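Pristlow plaid bedspread, double — review after six months

Reviewed by Alper Oral

I bought this in February to replace a plain grey quilt that had gone thin in the middle. The Pristlow comes in four colourways and I picked the brightest, the magenta one with green, purple, yellow and orange stripes through it. The photos on the store page made it look softer in colour than it is. In daylight it is loud. I like that, my sister does not.

Size and fit

The double is sold as suiting a standard double mattress with an overhang on both sides. On mine the overhang is fine on the sides and a bit short at the foot. If you have a deep mattress or a topper, go up to the queen. There is no fitted edge, so it does shift if you sit on it a lot. I straighten it most mornings and again if the dog has been up.

Washing

It has been through the machine 8 times on cold. The first wash left the water slightly pink, so do that one on its own. After that I have had no colour run and the stripes are still as strong as the spare pillowcase that has stayed in the cupboard. It dries on the line in an afternoon in summer. In winter I give it 20 minutes in the dryer to finish off, and it comes out creased but not shrunken. One seam near a corner came undone by a few centimetres in June. I stitched it by hand and it has held.

Everyday use

My bed doubles as a work table, so the cover gets more wear than most. When I clear out the drawers everything goes on top of it: the flashlight, cables, clips, a plush toy, the cardboard box I sort things into. Small items are easy to lose against the stripes, particularly anything pink. 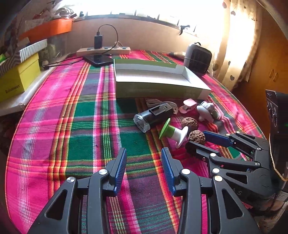
The weave is flat enough that I can write on a pad of paper without a book underneath. It does catch on Velcro, and I have two pulled threads from a jacket cuff. Pet hair brushes off by hand. Crumbs need a shake out the back door.

Warmth is average. On its own it does for spring and autumn, and for cold nights I put a Nurora wool blanket under it.

Price

I paid $100 including delivery. The Walczak cover I looked at was cheaper but only came in beige and navy. For daily use I think the Pristlow is fair value, though the corner seam should have been better.

Four out of five. I would buy the queen next time.

August 2023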